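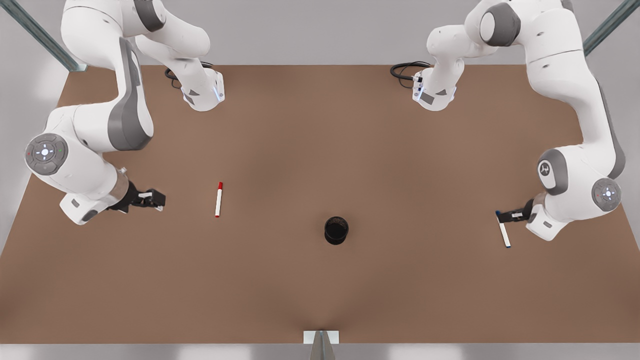
Trestness Project
Demonstration Data Working Group
Minutes of meeting, May 16, 2018

Present: Dagmar Sýkora (chair), Minoru Iwasaki (minutes), teleoperation staff, simulation staff, training staff
By phone: Kultemia integration desk
Apologies: Rastogi site office
Location: Rastogi, second floor meeting room

1. Minutes of the previous meeting

Accepted with one correction. Under "Simulation build," the sentence saying that the contact settings had been frozen should read "proposed for freezing." They were frozen the week after.

2. Actions carried over

2.1 Episode naming. Closed. Names now carry task, operator code and start layout. Old episodes were renamed by script and the old names kept in a lookup file.

2.2 Operator consent forms for session logs. Closed. Signed copies are with the Rastogi site office.

2.3 Latency between the leader handles and the simulated arms. Open. Simulation staff measured it on the two operator stations and found the second station slower. The cause is thought to be the display driver. To be repeated after the driver is replaced.

2.4 Written description of the reset procedure. Open, carried over again. Iwasaki has a draft that covers the normal reset but not the reset after a dropped object.

3. Collection status, two-arm marker task

Iwasaki reported. The task as instructed to operators is: pick up the red-capped marker with the right arm, pick up the blue-capped marker with the left arm, place both in the black cup, return both arms to rest. Either marker may go first. The cup is not to be moved on purpose.

The target for this round is 600 accepted episodes. The count of recorded episodes is higher than the count of accepted ones and the two have been confused in earlier reports. From now on only accepted episodes are reported in the status line, with rejected episodes given separately by reason code.

Reason codes in use:
R1 marker dropped and left on the table
R2 cup tipped over
R3 arms touched each other
R4 operator stopped the episode
R5 recording fault, missing or repeated steps
R6 instruction not followed

Training staff asked whether R3 should reject an episode outright. In many of the R3 cases the contact is light and the task is still completed. Sýkora replied that the real cell at Rastogi will trip its protective stop on the same contact, and a policy that has learned to brush the other arm will be of little use there. R3 stays as a rejection. The episodes are kept on disk.

There was a longer discussion of R1. When an operator drops a marker and picks it up again within the same episode, the episode has so far been accepted by some reviewers and rejected by others. Training staff want these episodes. A policy trained only on clean picks has no example of what to do after a miss. Agreed: a drop followed by a successful second pick is accepted and tagged "recovery." A drop with no second attempt remains R1. Reviewers will go back through the R1 folder and retag.

Operators should not drop markers deliberately to raise the number of recovery episodes. A separate session for this may be scheduled later with its own tag.

4. Camera views and what they show at the moment of grasp

Simulation staff brought stills and episode playback from the close view and the overhead view.

The overhead view is considered good enough. Both grippers, both markers and the cup can be told apart through most of the task. The arms' upper links pass out of the top of the picture and come back in at the sides. Training staff have no objection to this, as joint positions are logged separately.

The close view was discussed in more detail. It looks along the gripper with the fingertips at the bottom edge. Most of the picture is bare tabletop. Training staff pointed out that the network input is scaled down before use, and that the useful part of the view then takes up a small share of the pixels.

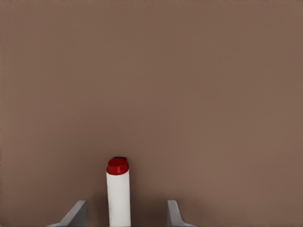 Figure 1. Close view before contact. Fingers open, red cap between them, nearer the left finger.

Options considered:

4.1 Tilt the camera toward the fingertips. This shows more of the fingers and less of the table. The mounting angle would no longer match the bracket that Kultemia has already made for the real arms. Kultemia confirmed by phone that the bracket has one fixed angle and that a new one would have to be ordered.

4.2 Crop the lower part of the picture at training time. No change to the recordings. The crop can be undone. The loss is that objects approaching from the top of the view are seen later.

4.3 Leave as is and raise the input size. Training staff estimate that the longer training time would push the first evaluation past its planned date.

Agreed to try 4.2 on the episodes already accepted, with an uncropped run beside it as a control. No change to the camera until both runs are in.

A related point came up from playback. The object is often off center between the fingers when the operator starts to close. With the soft contact settings the object slides to the middle and the grasp holds. Sýkora asked whether the real gripper will behave the same way. Kultemia could not say without a trial. The friction value used for the finger pads in simulation was taken from a data sheet and has not been measured. Action on Kultemia to measure pad friction against the marker body and against the cap separately.

Simulation staff noted that lighting in the simulated cell is the same in every episode, so the soft shading on the tabletop does not vary. Training staff would like variation in light direction and table color, but only after the first evaluation, so that there is one fixed set to compare against.

5. Start layouts

Iwasaki showed the distribution of start positions. Marker positions are drawn at random inside a rectangle on each side of the table, with the cup near the middle. Rotation is also random, but operators were found to be pressing reset when they got an awkward angle. The reset log bears this out: layouts with the marker lying across the line of approach are underrepresented among accepted episodes.

Agreed:
- The reset key will be disabled between layout draw and first motion.
- If a layout cannot be done, the operator stops the episode and it is coded R4 with a comment.
- Simulation staff will draw an extra block of layouts weighted toward the missing angles.

Teleoperation staff objected that the block of awkward layouts would slow everyone down and make the daily numbers look poor. The objection was accepted in part. The block will be spread evenly over all operators and reported on its own line.

Swapped layouts, with the blue cap on the right arm's side and the red cap on the left arm's side, were requested by training staff. At present color and side always go together, and a policy could learn one and ignore the other. Sýkora agreed in principle. This needs a change to the written instruction, which names an arm for each color. Proposed wording: "each arm picks up the marker on its own side." To be confirmed at the next meeting. Swapped layouts will not be mixed into the present round.

6. Operator sessions

Sessions are limited to 12 episodes before a break. Reviewers see more R5 and R6 codes toward the end of long sessions, and a few operators have been working through the break. The station software will lock after the twelfth episode. The lock can be lifted by the session lead only.

Two new operators start this round. Their first eight episodes each are practice and are not counted. Teleoperation staff asked that practice episodes still be reviewed, so that the new operators get comments early. Agreed.

Speed was raised again. Some operators move both arms at once and others finish one marker before starting the other. Both are allowed by the instruction. Training staff reported that early runs on mixed data produced an arm that started to move, stopped, and started again. It is not clear that the mixture is the cause. A tag for "parallel" or "sequential" will be added at review. No guidance to operators for now.

7. Storage and transfer to Unlow

The transfer to the Unlow training cluster failed twice in the last period. In both cases the archive was split and one part did not arrive. The check at the receiving end compared the number of files but not their contents. A checksum file will be sent with each archive.

Disk use per episode was reviewed. The local store will hold more than 800 episodes at the present recording settings, which covers this round with its rejected episodes if the rate of rejection does not rise. Sýkora asked for a warning to be sent before the store is full, as the recorder currently stops without a message.

8. Any other business

The Rastogi site office asks that the operator room be left clear in the evening for floor work in July. Dates to follow.

The term "robot's left" is to be used in all documents and comments. In the overhead view the robot's left arm is on the right side of the picture, and two review comments had the arms the wrong way around.

Actions

Iwasaki: finish reset procedure, including dropped object case
Iwasaki: circulate revised reason codes with the recovery tag
Simulation staff: disable reset key between draw and first motion
Simulation staff: draw weighted layout block
Simulation staff: repeat latency test on second station
Training staff: cropped and uncropped runs, same episodes
Teleoperation staff: session lock, parallel/sequential tag in review form
Kultemia: pad friction on marker body and cap
Sýkora: wording for swapped layouts
Sýkora: storage warning, with Unlow checksum change

Next meeting to be called by the chair when the first cropped run is complete.

Minutes taken by M. Iwasaki, checked by D. Sýkora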